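Dry-erase marker ghosting on small boards, and which cleaner to use

Posted in Home & Office Supplies by Suha Kanaan

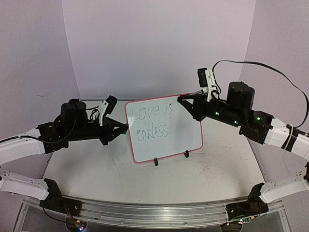 I keep a set of 28 handheld dry-erase boards for an evening handwriting class, and after one term most of them show gray shadows where old writing used to be. The boards have a smooth white face, probably a painted or film surface. A magnet does not stick to any of them. The users write short phrases in thin dark marker – "Love is" on one line and another word under it, that sort of thing – and the boards then go back on the shelf, sometimes for weeks, before anyone wipes them. A dry felt eraser takes off most of the line and leaves the rest. I tried a wet paper towel, which helped on the newer boards and did nothing on the older ones. I have isopropyl alcohol at 70 percent and a bottle of window cleaner. Is either one safe for regular use, and is there a way to tell whether a board is stained or worn out? Replacing the whole set would cost 157 dollars and I would like to put that off.

Asanka Matubbar

Alcohol is fine for occasional use. Window cleaner depends on the formula. Some contain ammonia, which can dull a soft coating over time, so read the label.

What you are seeing is one of two things. Dry-erase ink is pigment in a fast solvent with a release agent, usually an oil or a silicone. The release agent keeps the pigment from bonding to the surface. If the ink sits for weeks, it hardens and the eraser only breaks off the top of it. That is residue, and solvent will lift it. The other case is a surface with fine scratches, where pigment has settled below the level the cloth can reach. Solvent will lighten that but the shadow comes back the next time you write there.

To tell them apart, clean one square inch with alcohol on a white cotton cloth. Wait until it is dry. Write over the spot with a fresh marker, leave it one minute, and wipe with a dry cloth. If it wipes clean, the surface is good and you had residue. If a line stays, the coating is worn in that spot.

For a full cleaning:

Wipe the board dry first to remove loose dust.
Dampen the cloth with alcohol. Do not pour it on the board, as it can get under the frame and loosen the adhesive.
Wipe in one direction, turning the cloth to a clean side often.
Follow with plain water and dry the board completely.

The last step matters more than people expect. Cleaner left on the surface makes the next ink bead up or stick.

Gwendolyn Calloway

go over the old marks with a new marker and wipe it right away, works every time. also toothpaste

Maya Yammine

The overwrite method above does work on residue, for the reason Asanka gave – fresh solvent softens the old ink. I would skip the toothpaste. It is an abrasive, and it turns a stained board into a scratched one.

Two additions. Wash the erasers. A felt eraser loaded with dust puts pigment back on the board, and most of the gray haze on my own boards came from that. I switched to microfiber cloths and wash them without fabric softener, which leaves a film. Second, check the markers. Thin-tip ones dry out early, and a nearly dry marker leaves ink with very little solvent in it that is harder to remove. Store them flat with the caps tight.

If the test spot fails on a few boards only, pull those and keep the rest.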